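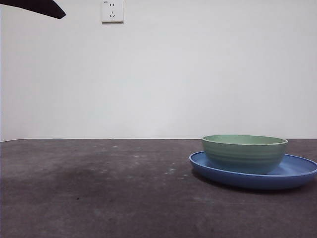 The flat in Prarkent came with a table and no chairs. She had signed for it on a Tuesday, in the letting office under the railway arch, and the woman behind the desk had read the inventory aloud to her in a flat voice. One table, dark top, marked. One bed. One wardrobe, left door stiff. The rent was 1145 a month and the deposit was already gone from her account.

Her brother drove her things up from Lekota that evening and carried most of them. There was less than she had expected. He stood in the front room with his coat on and looked at the table, which had been pushed up against the wall under the socket.

"You could put a cloth over that," he said.

"I might."

"Mum's got cloths."

"I know she has."

He left at nine because he was on earlies at the Sodia depot. She listened to him go down the stairs, and then to the van, which took two goes to start. After that there was a television going in the flat below and not much else.

She had not lived by herself before. She was 36. There had been her parents' house, then a shared house, then eleven years with a man who did not like a thing left out on the side. He used to go round at night putting the cups away. He put them away if they were still half full, sometimes, after tipping the tea down the sink, and she would come back from the bathroom and stand there looking for it. They had never had a proper row about it. When they came to split the kitchen he had wanted the good pans and she had let him have them. What she had taken fitted in one box, and she had written KITCHEN on it and then, in smaller letters, NOT MUCH.

She opened it on the floor. The tea towels were on top. Then the tin opener, the bread knife wrapped in newspaper, four forks, a grater she did not remember owning. The green was at the bottom.
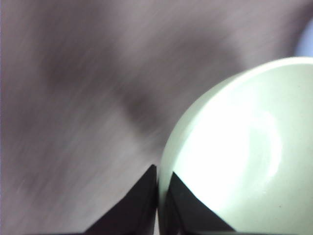
It had been her grandmother's, or at least it had come out of her grandmother's cupboard in Ciden the week they cleared the house. Everyone else had gone for the clock and the sewing box. Her aunt had made a list of what things might fetch and had put 150 next to the clock, underlined. There was no line on the list for plastic. It was the colour of the sweets you used to get at the end of a meal, and her grandmother had eaten pears and custard out of it in front of the racing.

He had kept it behind the mixing bowls. He said it looked like something from a caravan.

She washed it, though it was clean, and dried it on her sleeve - the towels had gone into the bedroom by then with everything else. She put it on the table. It looked very pale there. She moved it nearer the wall, then back again, and then she went and found the kettle.

The kettle flex would not reach from the kitchen side, where the only socket was behind the cooker, so she plugged it in over the table and stood and waited for it. While it boiled she worked out the money again. There was 4000 in the savings account, which was meant to be for a car. She could get the bus. The bus went from the end of the road at ten to seven and she had already written that down on the back of the letting agreement.

She had no milk. She had half a packet of biscuits, and she tipped them out and ate two of them standing up.

Her phone went. It was her mother, asking whether there was damp.

"No damp," she said.

"Your brother says the table's a state."

"It's all right. It's just old."

"I've got a cloth I could send you. The yellow one."

She looked at the table. It was patchy all over, lighter in some places and darker in others, and she thought about the people who had been there before, leaning on it, doing their forms and their tea.

"Keep it for now," she said. "I'll see how I get on."

When her mother had rung off she ate another biscuit and turned out the light. She left everything where it was. In the morning she would need to buy milk, and a chair.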